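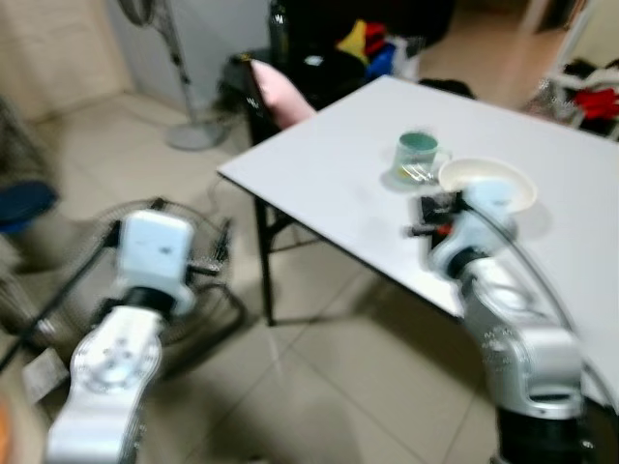

チケット 3055
件名:右アームが皿の手前で止まる/把持に入らない
対象:学生プロジェクト「Hurnton」双腕テーブル片付け課題
状態:対応中
優先度:中(12月の校内発表まで)

■ 報告内容
白い丸皿をテーブルから取り上げる動作で、右グリッパーが天板の手前の縁あたりまで来て止まる。エラー表示なし。16回試行して4回発生。隣に置いたガラスのマグカップでは出ていない。左アームは待機姿勢のまま。
報告者の見立ては「学習データ不足」。

■ コメント 1(担当)
データ不足と書く前にログを添付してください。前回の握り損ねもデータ不足とされましたが、原因は指先のネジの緩みでした。16回中4回では傾向とも言いにくいです。皿の位置は毎回同じでしたか。照明は?「だいたい同じ」という回答は受け付けません。

■ コメント 2(報告者)
ログを添付しました。皿の位置は目視で合わせています。停止した4回とも、動作開始から2320ミリ秒の時点で指令値の更新が止まっています。照明は天井灯のみです。

■ コメント 3(担当)
4回とも2320ミリ秒というのは揃いすぎです。認識の失敗ならもっとばらつくはずで、タイムアウトか軌道側の制限を疑います。Ovby(うちの班の動作計画スクリプト)の設定ファイルを確認したところ、手首の可動範囲が初期値に戻っていました。先週の更新で上書きされた可能性があります。ただ、これだけでは残りの12回が通った説明になりません。

■ コメント 4(報告者)
可動範囲を元の値に戻して16回やり直し、停止は0回でした。解決でよいでしょうか。

■ コメント 5(担当)
まだ閉じません。確認したいことが残っています。
・設定を初期値に戻したら再現するか。再現しないなら、直ったのではなく出ていないだけです。
・右手首のケーブル。アームを前に伸ばすと外側に大きく弧を描きます。引っ張られて手首の負荷が上がっていないか、電流値を見てください。
・皿の傾き。水平に置いた場合と、縁が少し浮いた場合を分けて記録すること。

それと、Movden班から「Verschueren方式の補正を入れれば全部直る」と提案が来ていますが、今は入れないでください。原因が分からないうちに補正を足すと、次に止まったとき何を疑えばいいか分からなくなります。あの班の成功率の資料には試行回数が書かれていないので、参考にしていません。

■ コメント 6(報告者)
初期値に戻したところ、16回中4回停止。再現しました。停止したのはすべて皿を天板の右寄りに置いた回です。手首の角度が初期値の上限に当たっていました。電流値は停止した回としない回で差がなく、ケーブルは無関係と思われます。皿の傾きはまだ分けて取れていません。

■ コメント 7(担当)
右寄りの回だけ上限に当たるなら、12回通ったことも説明がつきます。可動範囲の件は原因として認めます。ケーブルの「無関係と思われます」は「今回の条件では差が出なかった」に直してください。

上限に当たっても何も表示せずに止まる件は別の不具合なので、新しいチケットを切ってください。発表用の動画撮影は皿の傾きの記録が終わってからにします。成功した回だけを並べた動画は作らないこと。

■ 残作業
皿の傾き別の試行:報告者
設定ファイルの上書き防止:担当
無表示停止のチケット作成:報告者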